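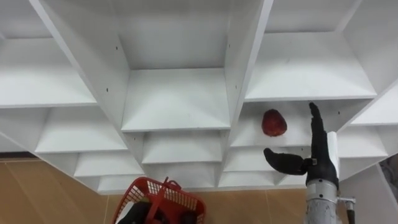

Storage and Retrieval, Week 3: Where Do You Put Things So You Can Find Them Again?

Okay, so last week we got as far as sorting, and a few of you came up afterward and asked why we spent so long on the alphabet. Fair question! The short answer is that the alphabet is only one way to put things in order, and for a lot of collections it's a pretty bad one.

Think about the Darkville town archive (the case in your reader, pages 15 and on). They had 1,000 letters, and the first clerk filed them by the last name of the sender. Lovely, until people started asking for letters by date. Every request meant going through the whole lot. The second clerk refiled by year, and then of course somebody wanted everything from the Vrabec family.

You can't put one letter in two places. That's the problem for today, and I want you to keep coming back to it.

Fixed place or relative place

Fixed place: every item gets a spot and a number, and it stays there forever. It's quick to put away and you never have to shift anything. But you need an index, and if the index goes missing you're in real trouble.

Relative place: items sit next to similar items, and everything moves along when new ones arrive. Great for browsing (I'm a browser, I admit it). Terrible when one subject suddenly grows.

Manouchehr Pakzad's essay argues for fixed place nearly everywhere. Annunziata Piras takes the other side, and I think she's the better writer, but read both before you pick a team. Watch what each of them means by "access" — they don't mean the same thing, and half the argument comes from that.

How full is too full?

My own rule is to leave roughly 10 percent of any section open when you set it up. Piras wants more. We'll argue about it in class.

For next time

Read the Nevard chapter up to page 54. Skip the part on microfilm unless you love microfilm.

Pick a collection you own (records, recipes, screws, whatever) and write one page on how it's ordered now and which question that order can't answer. Bring it on paper, please, we're swapping.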